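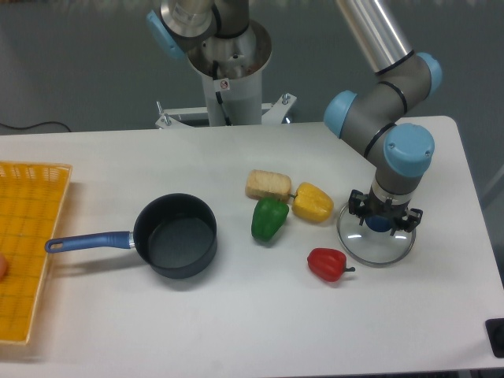 Photo: Anjana Sheikh / Team Lendenetti

Lids Without Cupboards: Our Kitchen Storage Project
Anjana Sheikh, Kamrul Gamage and Josée Cloutier
Submitted June 27, 2019

Our group picked pot lids, and we have no regrets! Every one of us has a drawer at home where lids slide around and jam the runners, so back in February we asked whether a student kitchen could store them better without buying a new cupboard.

What we looked at

A clear glass lid with a knob on top is a surprisingly fun thing to design for. The dome wastes space when you lay it flat, the knob gets in the way when you stack, and the thin rim gives a rack very little to hold. The good part is that you can see through the glass, so a cook can check what is underneath before lifting anything. We all wanted to keep that.

We worked with two layouts. The first was a plain basket tray, like the yellow plastic one at the left of the table, with lids standing on edge. The second, which we named Josilance, was a wall rail that holds each lid by its knob with the dome facing out.

How it went

The tray was quick to fill and easy to carry to the sink. Small lids tipped over and hid behind the big ones, though, and Kamrul spent a whole afternoon cutting cardboard dividers (five versions, all saved in the project box). Josilance looked great on the wall, and we loved being able to grab a lid by the knob straight off the rail. Our first slots were too narrow for the chunkier knobs, so Josée filed them wider by hand.

Parvaneh Kazemi let us try both in her shared kitchen. Her roommates liked the rail for everyday lids and kept the tray for the odd sizes, so our final drawing has the two together, with the tray on the shelf below.

Next we want to try steel lids, and a rail that comes off the wall for washing. Thank you to Habibur Ranasinghe for the loan of the files and the good drill!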